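# Megapixels are the wrong thing to put on the box

2025-06-19

I have bought cameras for measuring things for most of my working life, and I have signed off on a few I shouldn't have. The mistakes had one thing in common. I read the resolution first and stopped reading soon after.

The latest round started when Stulus sent out a sheet for its new bench camera. The first line gives the pixel count. The second line says a firmware mode will double it by combining several exposures. The noise figure is on page 2, in a footnote, measured at a temperature our lab reaches for maybe a week in September. There is no figure at all for drift over a working day.
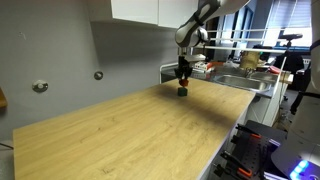 I don't think Stulus is being dishonest. Nomley does the same, and so does everyone else I get quotes from. Pixel count is easy to print and easy to compare in a purchasing spreadsheet. Drift is awkward. It depends on the room, the lens, the mount and how long the unit has been switched on, and a maker who prints an honest number looks worse than one who prints nothing.

Buyers pay for this in time. Last year Bohdan Antoniuk, who runs the calibration room where I work, logged 58 hours on one camera before he trusted it. Most of that went on finding out how long it took to settle after power-up. The maker must have known. Somebody there had surely plotted it, and the plot could have gone in the manual where the page of safety symbols in nine languages went.

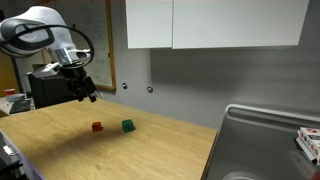

## What combined exposures do and don't give you

The combining modes deserve a fair hearing. If the subject holds still and the camera shifts slightly between exposures, you can recover detail that a single exposure misses. I have used it on circuit boards and on printed targets and it worked well. Fine edges came up cleaner, and I would use it again for the same jobs.

It is not a bigger sensor, though. It takes longer, it wants a rigid stand, and anything that moves partway through comes out smeared or doubled. We tried the mode on a Vukadinović unit, with 485 captures of a slowly turning shaft, and threw out the lot. The sales rep was polite about it and pointed me to a line in the manual that says "static scenes". That line wasn't on the sheet.

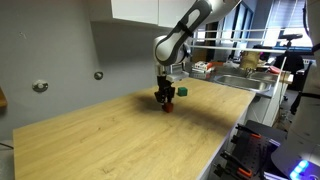 My other complaint is the test subject. Makers like a printed chart, flat and square to the lens, lit evenly from both sides, and it flatters nearly everything. I would sooner see plain objects at different distances on an ordinary surface. A small dark red cube held in a gripper just over a pale wood tabletop, with a green one farther back and a soft shadow across the grain, asks more of a camera than a chart does. You have dark colours, a shadow edge and some depth to deal with. If a maker published the same simple setup for every model, I could compare them in ten minutes.

Spyros Radonjić, who sat across from me for years before he moved to Atov, disagrees. He says a chart is repeatable and a tabletop isn't, and that every maker would fuss with the lighting until its own product won. He has a point about the lighting. I'd still take a fussed-over tabletop plus the raw files over a chart and an adjective.

## What I would ask for

None of this needs a new standard. I want the warm-up curve, from cold to settled. I want noise at three room temperatures, with the exposure time stated. Any combined mode should be listed on its own line, with the capture time beside it and the native resolution printed first and in the same size of type.

Until then I'll keep doing what we do now, which is to ask for a loan unit and refuse to talk price before it comes back. Two suppliers have turned us down over it. The others grumbled a bit and then sent the camera.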